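Home » Help » Artificial Flowers FAQ

Artificial Flowers: Arranging, Vases and Care

Maintained by Jin-sol Bae, Budetti product support. Last revised July 2020.

Which vases suit mixed stems?

Ribbed glass with a narrow mouth. The ribs hide most of the stem ends, and a tinted body hides the rest. Clear glass is supported, but the stems need to be cut to one length first.

Can two bouquets stand side by side?

Yes. Repeat at least one flower type across both vases and vary the colors. Carnations work well for this.

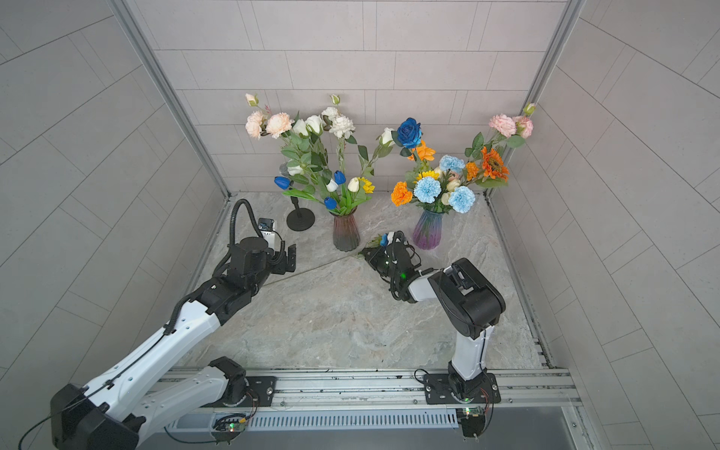

Two ribbed glass vases: peach carnations and blue tulips at left, light blue and orange carnations at right.

How tall should the arrangement be?

The Stumance stems ship at 50 cm. For a vase of 31 cm, leave the longest rosebuds uncut and bend the lower stems outward. Fill the center before the sides.

How do I shorten a stem?

Use wire cutters. Scissors will be damaged by the core. Bend first to check the height — a cut stem is not returnable.

Do the vases need weight in the base?

A full bouquet is top-heavy. Add dry glass beads or clean gravel to one third of the vase height. Do not add water. The wire core can rust and stain the glass.

Where should the vases stand?

On a level, hard surface, near a wall if the bouquet is viewed from one side only. Turn the fullest side forward. Stems that reach across into a neighboring vase should be rotated before they are bent.
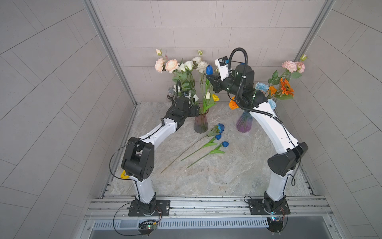

How do I open up flattened flowers?

Petals and leaves compress in transit. Work from the stem upward: leaves, then sepals, then petals. Hold the flower by the part directly under the head and spread the outer petals one at a time. Large yellow blooms should be checked from underneath as well as from the front.

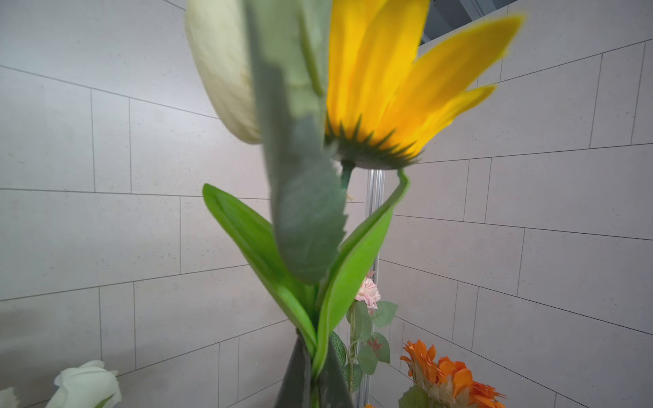

Long, strap-shaped leaves can be curved over a finger. Leave tulip heads closed; they are molded to that shape and will crease if forced.

How are they cleaned?

Dust with a soft brush every 2 weeks. Yoon fabric stems may be wiped with a damp cloth. Jernora stems may not — the dye can transfer. Keep all types out of direct sun.

Can I order single stems?

Yes, under part number 210. State the flower and color in the notes field.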